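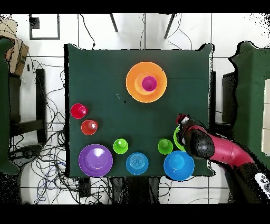 Minutes Book 3, page 90

Brendport Play Kitchen Circle
Regular meeting, July 31, 2020, Kismont Room

Minutes of the last meeting were read and approved with one spelling fix (Finberg, no second "e").

Cups and bowls. The colored set was laid out on the green cloth and everybody loved it! The big orange bowl with the pink cup inside got the most talk, and the two lime-green cups were liked so much that several members want more of that shade. The reds are close (one is deeper, one leans orange) and we agreed they are both red for sorting games, with the finer difference saved for the older children. Blues stay as they are, light and bright.

Green cloths. Members were very happy with how the colors show up against the dark green. Moved, seconded and carried to keep the green for all the play tables. The striped ones go back to Krishnan Hall.

Storage. Bowls nest by size, cups go in last. Lids are still missing for the Finberg tubs. Carried over.

Money. Balance is $399. Approved up to $30 for more cups, plain colors only, no glitter.

Fall open house. Set for September, date to follow. Lots of good ideas: a sorting table, a pretend soup stand, a stacking corner for the little ones. Sign-up sheet is on the door and filling nicely.

Next meeting same room, same time. Bring your own mug.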